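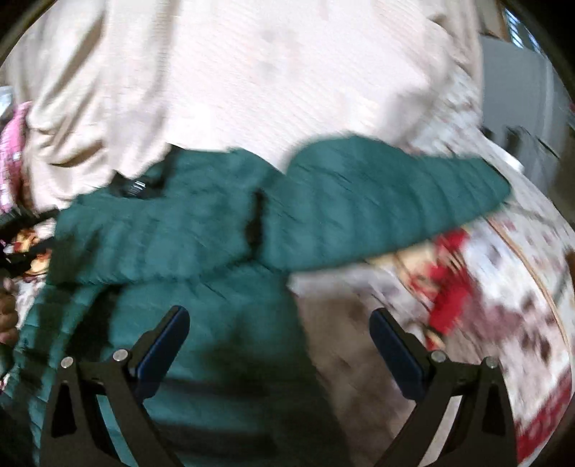
Story inspection sheet, with comments

Story: The Ferry Supper
Writer: Chun-hung Fang
Draft: 5
Checked by: Mawar Liew
Going to: Kostov, for the November list
Marks used: OK, FIX, LOOK AGAIN, N/A

Same sheet as last time, Chun-hung, with the dialogue part made longer, as you asked. I read the whole thing through once with no pen, then again with the sheet beside me, then the Howells chapter a third time purely for pleasure. Comments sit under each item. Where I've put FIX it's something a Kostov reader would trip on. LOOK AGAIN means I might be wrong and you should go with your own ear.

PART A. OPENING

A1. The first line belongs to somebody.
OK
"Mind the bucket, it's a good bucket." I love this! I knew who was talking before you gave him a name, and I was on the ferry before I knew there was a ferry. Please leave it alone.

A2. The reader knows where they are by the foot of the first page.
OK
River, cold, evening, men who have worked together too long. All in.

A3. No weather report.
LOOK AGAIN
The fog is lovely but it arrives twice, once on page one and again just after the bell, in nearly the same words. Keep the second one. "Fog with its hat off" is the better line and it's wasted if we've already had fog.

A4. The title makes sense before reading and means more after.
OK
It does both. I did wonder about plain "Supper", then got to the end and stopped wondering.

PART B. PEOPLE

B1. Every speaking character can be told apart with the names covered up.
FIX
I tried this properly, with a strip of card over the left side of the page. Howells is unmistakable. So is the widow. The two deckhands, though, turn into one man during the argument about the rope. Jever ought to be the slow one (you set him up so well, with the business of buttering the bread right to the corners), and then he's suddenly firing off quick answers like the other fellow. Give Jever fewer words and longer waits.

B2. Names do not look alike on the page.
OK
Howells and Harris were a muddle in draft 4. Changing Harris to Sesex was a fine idea. It sounds as though it has a story behind it and you've had the good sense to leave the story out.

B3. Nobody is in the story only to be talked at.
LOOK AGAIN
The boy. He says "Did you, Mr Howells?" and then "And what did he do then, Mr Howells?" and then goes to fetch the tea. He's useful, because the old man needs an audience, but could he want something of his own? Even if it's only the last potato.

B4. Each person has hands.
OK
A daft item, I know, and it's been on the sheet from the start. I mean that people hold things, drop things, scratch. Yours do. The widow folding and refolding her ferry ticket all through the toast is the best thing in the draft.

B5. Ages, jobs and family ties agree from start to finish.
FIX
Howells has been on the river "since before the bridge" on page two, and in the supper speech he remembers cycling over the bridge as a child. One of these has to go. I'd lose the bicycle, with regret. Unless he's lying? If he's lying, let Sesex catch him at it, and then you've got a whole extra joke.

PART C. TALK

C1. Dialogue marks are the same throughout.
FIX
You use dashes for speech from the start, which I like very much, it makes everyone sound as if they're leaning in. But there are inverted commas left over in the kitchen part from an older draft. I've ringed each one in green. Pick the dash and stick to it, and remember Kostov want a space after it.

C2. With dashes, the reader can always tell where speech stops and telling starts.
FIX
This is the risk with dashes and I think it needs a careful hour. Most of the time you do it well, with a full stop and a new sentence. In the passage where Howells stands up with the jug I couldn't tell whether "It was a poor sort of jug" was his remark or the story's. Both are funny! I'd just like to know whose laugh it is.

C3. "Said" does most of the work.
OK
One "chortled". I've been kind to it. You needn't be.

C4. People interrupt, mishear, change the subject.
OK
Full marks, and I laughed out loud on the bus. The long stretch where Sesex is talking about his knee and Jever is talking about the ferry licence and each thinks the other is agreeing with him — wonderful. I read it to my sister over the phone and she asked if there was any more.

C5. The story-within-the-story has a listener who matters.
LOOK AGAIN
Howells tells the tale of the drowned piano to the whole table. It would land harder if there was one person there he didn't want to hear it. The widow is the obvious choice. She's at the sink, with her back to them, and you never tell us if she's stopped washing up.

C6. Dialect is light enough to read aloud without a run-up.
OK
Word order does it for you, with hardly a dropped letter anywhere. I tried the toast aloud in the kitchen and it went beautifully.

C7. Jokes are not explained.
FIX
"Everyone laughed, for they all knew about the goat." Cut from "for". We know about the goat. We have known about the goat for pages and been waiting for it to come back.

PART D. MIDDLE

D1. Something has changed by the halfway point.
OK
The empty chair. I didn't notice it being empty until Jever did, and then I had to go back and look at how you'd done it.

D2. No passage is there because it was hard to write.
LOOK AGAIN
I think you know which one is coming. The history of the ferry company is 300 words of very good work, and I'd put it in a drawer for something else. The supper goes cold while we read it. Try the story without it and see if you miss it a week later. If you do, put half of it back, before they sit down.

D3. Food, drink and lamps behave.
FIX
The lamp is lit twice. The pie is cut after they've eaten it. Also Sesex has his pipe in his mouth when he begins to sing, and I can't stop seeing it.

D4. Time passes at a speed the reader can follow.
OK
The last crossing is at 5 and the supper starts when the rope is made fast. After that nobody looks at a clock, and I never wanted one.

D5. Paragraphs vary in length.
OK
The one-line paragraph ("He sat.") is exactly where it ought to be.

PART E. ENDING

E1. The ending comes from something already in the story.
OK
Yes, yes, yes. The bucket!

E2. It stops in the right place.
LOOK AGAIN
I'd like to argue for one sentence less. You end on the boy looking at the water and then on what he thinks when he looks at it. I was so happy with him just looking. Read it both ways in the morning, before you've had anyone else's words in your head.

E3. No moral, no dream, no rain starting to fall for no reason.
OK
Not a drop.

PART F. HOUSEKEEPING

F1. Page numbers, name on every page, wide margins.
FIX
No name after the first page. Kostov print everything out and carry it about in heaps, so do put it in.

F2. Length is inside the limit.
OK
30 pages in their layout, and they'll go a bit over that for a story they like. With D2 done you'd have room to spare for Jever's silences.

F3. Spelling and hyphens.
FIX
Tea-towel, tea towel and teatowel all appear. Gunwale is spelt correctly every single time, which cheered me up no end.

F4. Quoted songs or poems are the writer's own, or cleared.
OK
You told me the rowing song is yours. I'd been humming it and assumed it was old.

F5. Earlier title removed from the file.
FIX
The header still reads "Howells at Table".

F6. Translation or foreign words checked by someone who speaks the language.
N/A

RESULT

Pass once the FIX items are done. Nothing in there is more than an afternoon except B1 and C2, and I'd do those two on separate days. Start with C1 as it's dull and you'll see the other problems while you're at it.

Further comment, no item number: I think this is the best one you've written. The drowned piano made me want to get up and tell somebody a story straight away. When you've done the rope argument again, could you send me just those pages? I'd like to try the strip of card on them before the whole draft goes off.

M. Liew

Writer's reply (added underneath)

All FIX items accepted, the goat with a sigh. B5: he is lying, I hadn't realised it, and Sesex now knows. D2: drawer. E2: still thinking. The boy gets the potato. — C.F.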